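Why Cling Film Clings

Cling film is a very thin sheet of plastic used to cover food. It is called plastic wrap or food wrap in some countries. It holds on to bowls, plates and itself without any glue. To see how this works, we need to look at what plastic is made from and what happens when it is made thin.

What is plastic?

Everything around you is made of tiny parts called molecules. A water molecule is small and simple. A plastic molecule is a very long chain. The chain is made of one small unit joined to another, over and over. Chains of this kind are called polymers. "Poly" means many.

Most cling film for the home is made from a polymer called polyethylene. The chains lie across each other like cooked spaghetti on a plate. They can slide a little, so the film stretches when it is pulled. 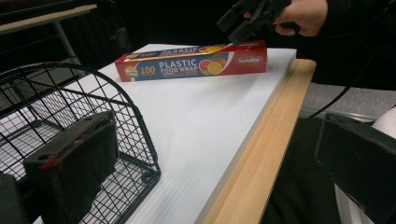
Thin plastic film is hard to store flat. It creases and sticks to itself, so it is wound on to a tube and the roll is put in a long box. The words on the front tell the shopper what is inside: a red box may say PLASTIC FOOD WRAP in white capitals, next to a drawing of orange and yellow fruit slices. Many boxes also have a row of small metal or plastic teeth for cutting. The teeth are sharp and should be kept away from fingers.

How is the film made?

At the Ciltex works in Clellance, plastic arrives as small pellets. The pellets are heated to 220 degrees Celsius until they melt. The melted plastic is pushed through a ring-shaped gap, and air is blown up the middle. A tall bubble forms. The wall of the bubble is the film.

Rollers at the top press the bubble flat. The edges are then cut and the film is wound on to a large drum. The film made at Clellance is 11 micrometres thick. A micrometre is one thousandth of a millimetre, so you would need a pile of more than 90 sheets to reach one millimetre.

Heriberto Huaranga looks after the bubble machine. "If the air pressure drops, the bubble leans," he says. "Then one side of the film is thicker than the other, and we have to stop." 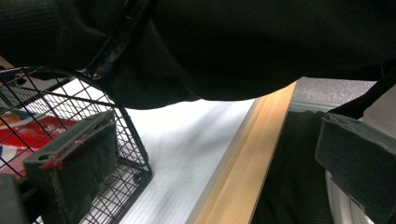 Why does it stick?

There are two main reasons.

The first is contact. All molecules pull on each other very weakly when they are extremely close. Thick plastic is stiff and touches a bowl in only a few places. Thin film bends to follow the surface, so much more of it touches and the weak pulls add up.

The second is static electricity. When film is pulled off the roll, tiny charged particles called electrons can move from one layer to the next. One part gains electrons and another part loses them. Opposite charges attract. Some makers also add a small amount of a sticky substance to the plastic. 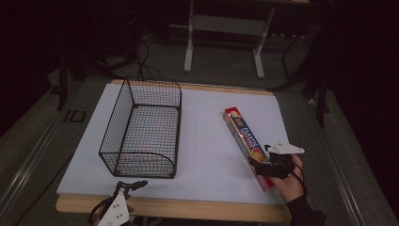
Try it

You will need a glass bowl, a wooden bowl and two pieces of film of the same size.

1. Make sure both bowls are clean and dry.
2. Stretch one piece of film over each bowl and press down the edges.
3. Lift one edge of each piece slowly.

Which one was harder to lift? Glass is very smooth. Wood has small pits and ridges, and the film cannot touch the bottom of them.

Never put plastic film over your face or anyone else's.

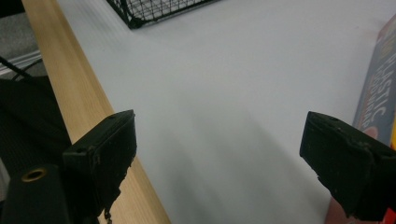 What happens afterwards?

Used film is difficult to recycle. It tangles in sorting machines and often has food on it. Check the rules where you live before putting it in a recycling bin. A plate placed on top of a bowl does the same job and can be washed.

Words to know

Electron: a tiny particle with a negative charge.
Micrometre: one thousandth of a millimetre.
Molecule: a group of atoms joined together.
Polymer: a long molecule made of repeating units.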